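4. Setting up the portion scale

Thank you for choosing the Jullow kitchen scale. Before you weigh your first supper, do please spend a few minutes on this section, as a scale that has been set up with a little care will serve you far better than one pulled straight out of the box and put to work (tempting as that is!).

Choosing a spot

1. Find a firm, level surface well away from the hob and any open window. A draught you can hardly feel on your face is quite enough to make the last figure wander.

2. Turn the scale over and slide the battery cover towards the arrow. Fit the batteries as marked inside, and press the cover until it clicks.

3. Set the scale down and adjust the feet one at a time until it no longer rocks when you press gently on each corner.

Note: If you have the Wulura rubber mat, lay it down first and then level the feet on top of it.

Setting zero

4. Press ON and wait for the display to settle. It will show all its segments for a moment and then a single 0.

5. Press UNIT to step between grams and ounces. The scale remembers your choice, even after a change of batteries.

6. Put your empty plate or bowl on the platform and press ZERO. You can now add food and read its weight alone.

Caution: The most the scale can carry is 2000 g, and that includes the plate. With a heavy dish we suggest stopping at 1600 g, so that you have a bit in hand. Overloading can bend the platform, and this is not covered by the guarantee.

Weighing a meal in parts

7. Add the first food, note the weight, and press ZERO again before adding the next. Go gently and lower each portion on; dropping it from a height makes the reading jump.
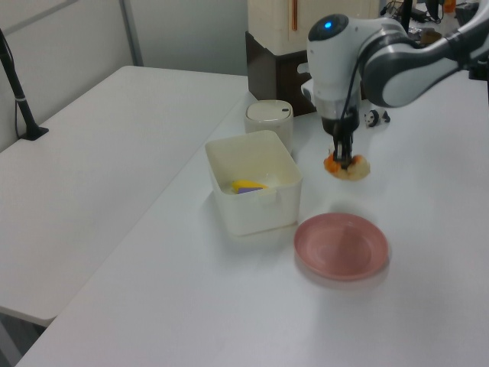

Fig. 4: Food held just above the tabletop, with a pink round plate.

8. When you have finished, lift the plate off. A minus figure will appear, which is perfectly normal. Press ZERO once more to clear it.

Note: Sticky foods like to cling to the spoon, so weigh first and scrape afterwards, then add the last bits and read again.

If the display shows "Lo", turn to section 5, Changing the batteries.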